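Erndale's Clothing Exchange Enters a New Year

When the Erndale Clothing Exchange opened its doors in May, its director expected a modest start. By the end of summer, residents had donated 3,014 garments.
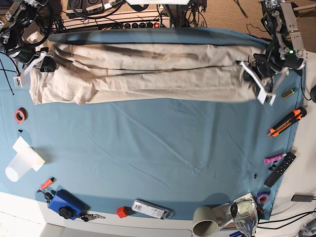

Imad Atallah
Community Affairs Writer

Oct 13, 2021

"Work clothes go first," said Hadi Hijazi, who directs the exchange. "People starting a new job need trousers and plain shirts, and they need them that week."

The exchange serves 260 households from its rooms on Lultton Street. Membership is free – a policy Hijazi intends to keep.
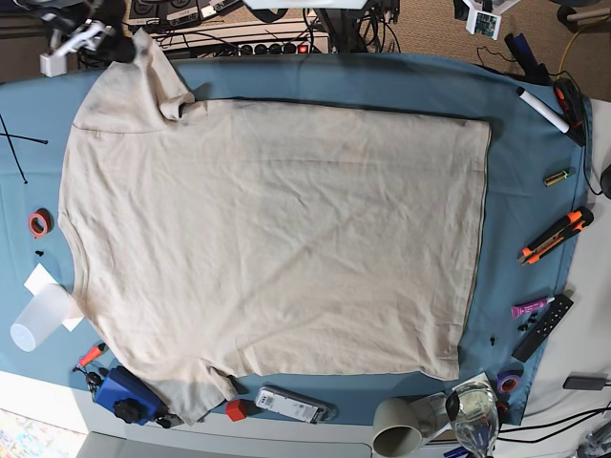
A short-sleeved T-shirt in light tan.

Children's coats remain in short supply. "We have 19 on the rack," Hijazi said. "We would like many more before the cold weather."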